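Front loader smells musty and leaves gray specks on clean clothes
Laundry & Appliances > Washers

We bought this place with the washer already in it, so I have no manual and no idea how it was treated before. For the last couple of months the towels come out smelling like a basement, and I keep finding little gray bits on dark shirts.
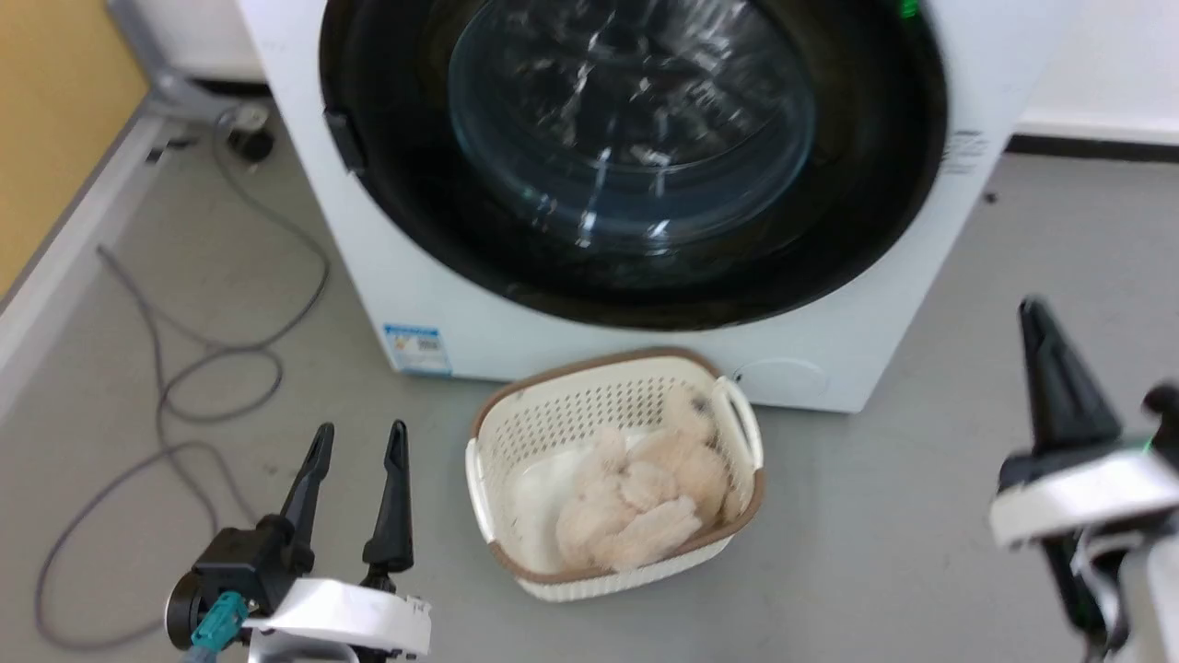
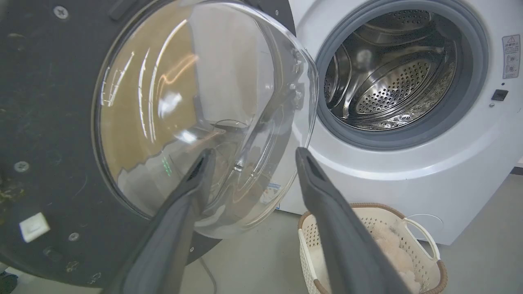
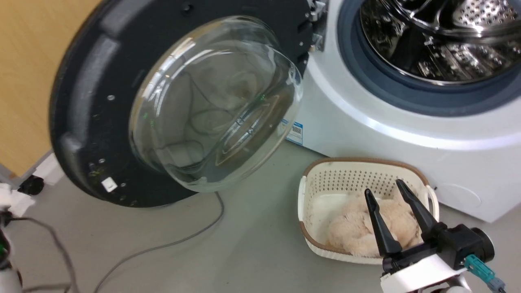
Posted by Chinyere Isah
Culis member, Drostden
2 replies

The smell is worst first thing in the morning when I go to load it. I always shut the door after a wash because the room is narrow and I bump into it otherwise. We mostly wash at low temperatures with liquid detergent, and I fill the cap to the top line. Softener every load.

With the door open I can see dust and specks on the dark ring around the glass, and in the second picture there is a brown smear down low on that ring. I wiped it with a wet paper towel and only some of it came off. The inside of the drum looks fine to me, just metal with holes in it.

There is also a round cover low on the right side of the front. You can just make it out in the third picture. Is that something I am supposed to open? I have never touched it and I don't want water all over the floor.

I ran one empty hot cycle with vinegar last week. It was better for two days and then the same again. Is this a cleaning problem or do I need a repair person?

Femi Okoro
Kovlow

Try washing soda. My aunt uses it for everything. Also leave the door open.

Tanko Sani
Culis regular, 1175 posts

Cleaning problem, most likely. I would do all of this before paying for a visit.

Start with the round cover. On most front loaders that is the drain filter, and it should be cleaned a few times a year. Turn the machine off and unplug it. Let it cool down if you just ran a hot wash. Put a shallow pan and an old towel in front. Some machines have a small drain hose behind the cover - if yours does, empty that first. Then turn the filter slowly to the left until water starts to come, let it run into the pan, tighten, empty the pan, and repeat until it stops. Pull the filter out, rinse it in the sink, and feel inside the hole for coins and hair ties. Screw it back in firmly.

Next the rubber gasket. Pull the lip back with your fingers and look in the fold, especially at the bottom. Gray slime and lint collect there, and that could easily be your specks. Wipe it out with a rag and warm soapy water, then dry it. Do the glass and the door ring at the same time, including the side that faces the drum. For the brown smear use an old toothbrush and dish soap, and leave the screws alone.

Take the detergent drawer out too and wash it in the sink. If you fill the cap to the top every time, expect a thick layer of softener in there.

After that, run the hottest cycle empty with a washer cleaner. Skip the vinegar. Used often it can be hard on rubber parts, and never mix it with bleach.

Then change the habits. Use less detergent, drop the softener for a month, and do one hot load a week. Leave the door open a few inches between washes, and the drawer as well. If there are small kids or a cat in the house, check the drum before you start it.

If it still smells after two or three weeks, have someone look at the drain hose.

Chinyere Isah
Kovlow is right next to us, small world. I got the filter out this afternoon. Two hair ties, a button and a lot of black gunk. Doing the gasket tonight.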